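Marwan Qudah
Right, a thread on dyeing old clothes at home, because I've caught the bug and my household has stopped listening 🧵

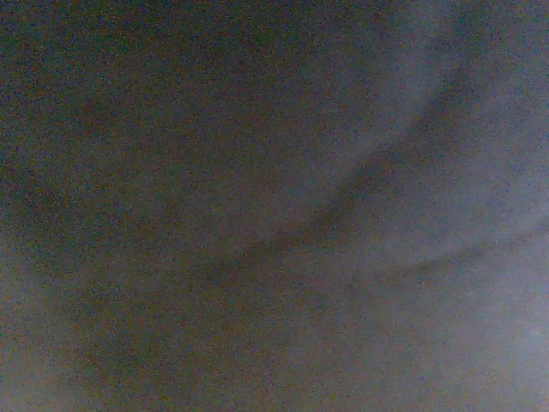

Slate grey, dusty blue, a bit of olive in there too. My favourite sort of colour.

1/ It started in March with a cotton shirt that had gone the colour of weak tea. I was going to cut it up for rags. Raed Rawashdeh told me to put it in a pot instead, and I've barely stopped since!

2/ Weigh the thing DRY before you do anything. I guessed the first time and ended up with a very pale, very patchy shirt (still wear it, mind).

3/ Natural fibres only if you're starting out. Cotton, linen, wool. Check the label, then check what the thread is, as polyester stitching stays exactly the colour it was. I rather like that now, you get these lovely bright seams.

4/ Wash it first, properly, no softener. Then a big pot you will never cook in again. Mine came from Hourani, the hardware place by the bus station, and it cost me 5 quid with a dent in it.

5/ Stir. Keep stirring. Put the radio on and stir some more. Creases in the pot turn into lines on the cloth, so move it about and open the folds out with a spoon.

6/ Grey is the hardest and the best. A tiny bit of black, more blue than you'd think, then a pinch of brown to calm it down. Write down what you used!! I have one perfect grey scarf and no idea how I got there.

Someone asked about indigo. Not brave enough yet, but Raed does a whole vat in his shed and I'm going round to watch next month. Will report back.

Also asked: does it fade? Yes, a bit. Cold wash, inside out, dry it in the shade. I love how it softens.

Next up is a pair of linen trousers and possibly the kitchen curtains. Show me yours if you've done any, I want to see the disasters as well!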